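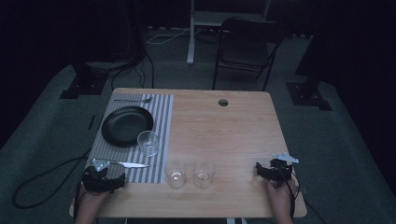 Place setting task, table two: striped placemat, black plate, cutlery and cups.

November
By Hjørdis Engström, Rosel household tasks group
Filed under: Progress Reports / Automation at Home

To Anikó Vida and everyone at the Jumholm fund,

You asked for a plain answer to one question this time: can a machine set and clear a table yet? Ours can clear one pretty well, and it can set one if you're patient and not too fussy about where the knife ends up. I'm thrilled with that, because when we wrote to you for the first round of money it could do neither.

Most of the work since my last letter has been people showing the policy how the chore is done. We've now recorded 1229 demonstrations, all with the hand-worn grippers and the tracking plates on top, and all on ordinary tableware. Tavion Holloway and Mei Lindgren did the bulk of it. Mei has a lovely unhurried way of putting down a fork and you can see it in the trials — the arm slows before contact the way she does.

Then we ran two blocks of trials on the Kasprzak arm, 200 attempts at clearing and 200 at setting. Clearing came out well ahead. Plates and plastic cups go into the tub without much drama, and a missed grasp usually gets a second try without anyone stepping in (this was the part I most wanted to show you when you visited, and of course it was the day the arm was down for a new belt). Setting is slower. The plate goes to the right spot nearly every time, but cutlery is still a headache. A knife lying flat gives the fingers very little to take hold of, and the arm will sometimes push it along the mat instead of lifting it.

Glassware is the other sore point. Clear cups are hard on the depth estimate, and a bit of liquid in the bottom changes how a glass wants to tip. We've kept those in the training set on purpose. Real tables have half-finished drinks on them.
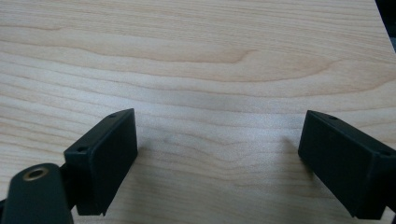 Finger design took up far more of the spring than I'd budgeted for, and Clyde Nguyen-Tran deserves the credit for getting us through it. We went through several shapes, from soft curved pads to thin hooked tips, before settling on something close to what a machinist would draw first. The current pair are plain black rectangular blocks with a flat inner face and a narrow raised rim, and they screw on, so swapping a set takes a couple of minutes. They work close to the tabletop, where the cutlery is. Clyde wants to try a thinner lower edge next, and I've told him to go for it.

On the software side, the Proltov planner is in and behaving itself. It chooses the order of pick-ups now, and we no longer script that by hand. It did go through a phase of always leaving the spoon for last. Mei retrained it over a long afternoon and we haven't seen the habit since.

For the next stretch we'd like to do the following. First, another 100 demonstrations on cutlery alone, knives mostly. Second, a trial in a real kitchen with worse light and a tablecloth. Tavion has offered his parents' place, and they seem keener than he is. We'd also like to keep the second workstation running through the winter if the budget allows. I've sent the spending sheet to Anikó separately, with the belt repair on its own line.

Would I let it clear up after dinner at my house? Yes, tomorrow, with the everyday plates. The good glasses I'd still carry to the sink myself.

Hjørdis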